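2019-07-20
Textile workshop, Ovunham. Wash bench and water.

Picked up the water question again. The rinse problem from March never got a proper answer, only a workaround, and it came back this week on the Savwood linens. Same symptom as before: cloth feels fine out of the last rinse, then dries with a stiff, slightly chalky hand, worst along the hems and in any double layer. Pressing softens it for a while and then it goes stiff again.

First thing was to test the supply. Hardness at the bench tap reads 137 ppm. Same strip pack on the softener outlet gave the same color, so the softener is passing raw water straight through. Salt level in the tank looked normal from the top, but there was a hard crust with a gap under it. Broke it up with the broom handle, scooped out the lumps, refilled, and started a manual regeneration. Will test again in the morning before anybody uses it for a final rinse.

The bypass valve handle was also sitting a little off the stop. I can't say if that matters. I have put a paint mark on the pipe where the handle should line up, so we can tell if it moves.

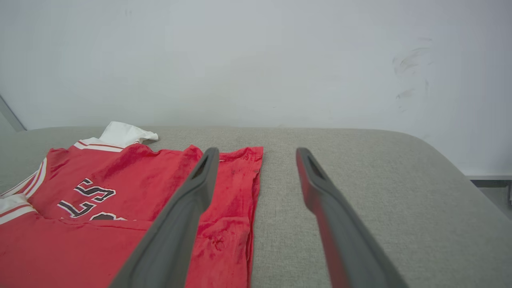
While the softener was cycling I ran the rinse comparison on plain cotton offcuts. All strips came from the same bolt, washed together in the Enent machine with our usual detergent dose, then split between two buckets. Bucket A was bench tap water. Bucket B was the deionized water from the store room. No softener product in either one. Spun both sets the same and hung them on the rack by the back window.

Notes on the strips:
A set: stiff at the folded edge, faint white line along the fold when rubbed with a dark cloth.
B set: soft all the way through, nothing on the dark cloth.
Both sets: no difference in color that I could see in daylight. Slight difference under the bench lamp, but the lamp bulb is old and I don't trust it.

So water is at least part of it. I am less sure about detergent. The scoop in the tub is not the one that came with it, and it holds more than the old one. Weighed a level scoop and it came to 72 g. The sheet on the wall still assumes the smaller scoop, so we have been overdosing for as long as this scoop has been in there. Threw it out and put the small scale next to the tub. Weigh the dose from now on, please, until we find a scoop that matches.

Rubbing test, reds only. Did a quick dry rub and damp rub with white cotton squares on the red swatches in the Cronin book. Dry rubs clean on all of them. Damp rub picked up pink on the two deepest shades and nothing on the rest. The ones that marked should stay away from anything with white in it, and should not be left sitting damp in a pile. They go in cold, on their own, and come out as soon as the drum stops.

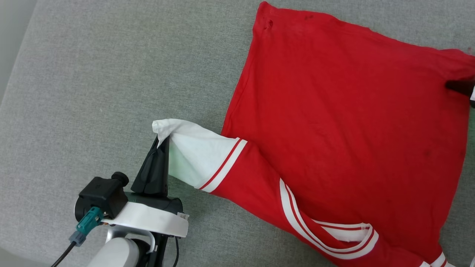 Red with white trim, laid out on gray upholstery. Small hole or frayed spot near the corner of the panel, small dark stains next to it.

Drying room. Hygrometer battery was dead, replaced it. Reading settled at 21 C with the door shut and the fan on low. Left it there. The fan has a tick in it on the high setting that it didn't have before, and the grille was full of lint. Cleaned the grille and the tick is still there. Probably the bearing. It can run on low for now.

The cheap clothespins are leaving rust dots. Found it on one of the A strips, right at the hanging point, and went through the bag to check. The springs are bad on most of them. Bagged them up for the trash and moved the plastic ones over from the other line. If you find a brown dot near an edge on the linens, look at where it was pinned before you start treating it as a stain.

Iron: the plate has a scorch film again on the left side. Cleaned it with the paste, wiped down, ran it over scrap until it stopped marking. Someone is using spray starch at full heat. The starch should go on and soak in for a minute before the iron touches it, and the dial should be at 2 for the thin stuff.

Open items:
Retest hardness at softener outlet and bench tap. Write both on the wall chart.
Repeat the bucket comparison with weighed detergent, same bolt of cotton, so that only one thing changes.
Rewrite the dosing sheet by weight.
New bulb for the bench lamp — daylight type, same base as the old one.
Price a bearing for the drying room fan, or a whole fan if the bearing is silly money.
Hold the Savwood linens unpressed until the softener is sorted out. They are on the top shelf, wrapped, with a note on them.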